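Satellite terminal drops to backup every few hours at remote site – where to start?

Asked in Remote Sites & Marine Links
Viewed 297 times

We look after a pumping station with no mobile coverage. It has a Dasura satellite terminal as the main link and an old radio hop to the next valley as backup. Both go into a Flelar router, which picks the link and carries a VPN back to the office.

Since we changed the airtime plan in September the router keeps failing over to the radio. It stays there for 16 minutes and then goes back. Sometimes it happens twice in a night and sometimes not for a couple of days. The terminal's own log shows no loss of signal at those times, and the signal figures look the same as they did last year.

The router log just says:

WAN1 health check failed, switching to WAN2
WAN1 restored, hold timer expired

Things I have done already:
Rebooted both units
Swapped the cable between them
Updated the router firmware
Asked the airtime supplier, who say there is no fault on their side

It is a four-hour drive each way so I would like a better idea of the cause before I go up there again. Is it the terminal or the router?

Otis Iwasaki

3 answers

Accepted answer
Posted by bilgepump_b, February 2022

Probably neither. Look at what the health check is doing before you touch anything else.

On the Flelar routers I have worked with, the check was a ping to one address, with a short timeout and three tries. That is fine on fibre. On a satellite link the round trip is long to begin with, and if something large is being sent at the same time the pings sit in the queue behind it. Three late replies in a row and the router decides the link is dead. The terminal is right to say it never lost signal.

The new plan may well matter. If the upload speed on it is lower than the old one, the same nightly transfer will fill the link for longer. Check whether your failovers line up with a backup or a historian sync.

What I would change, all from the office:

Set the timeout to 3,932 ms or whatever is well above your worst normal round trip. That odd number is just what I ended up with on one of ours.
Use two check addresses and only fail over if both are lost.
Put the health check traffic in the top priority queue.
Cap the nightly transfer a bit below the plan's upload speed.

Do the timeout first on its own and leave it for a week. If you change all four you won't know which one did it.

The 16 minutes will be the hold timer. Leave that alone for now – a shorter one only makes the VPN drop more often.
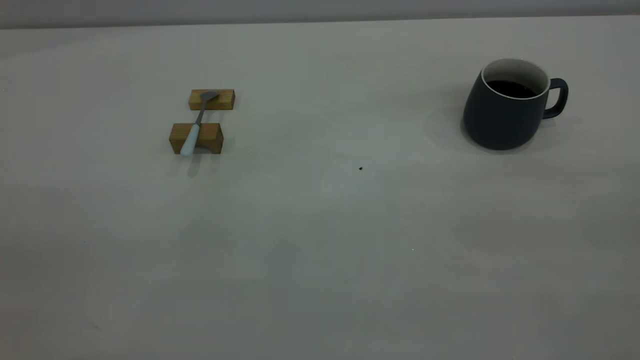
One more thing on the VPN. If it rebuilds every time the link changes, see whether your version lets you keep a tunnel up on both links at once. It uses a little data on the standby side, so check what the radio can carry. On ours the operators stopped noticing the changeovers once that was in.

Comment from Otis Iwasaki:
The times do match the historian sync, all but one of them. I have put the timeout up and will leave the rest as you say.

Answer 2
Posted by mastclimber

Had the same with a Zatberg terminal. It was water in the connector at the dish end. Signal looked 100 per cent in the log right up to when it failed. Worth checking the boots and the tape next time someone is on site.

Answer 3
Posted by kl_remote

Get a Bilyk router instead. We changed all ours over and had no more trouble.

Comment from bilgepump_b:
Which model, and what was the health check set to on the old ones? If the new one has a longer timeout out of the box, that could be the whole difference.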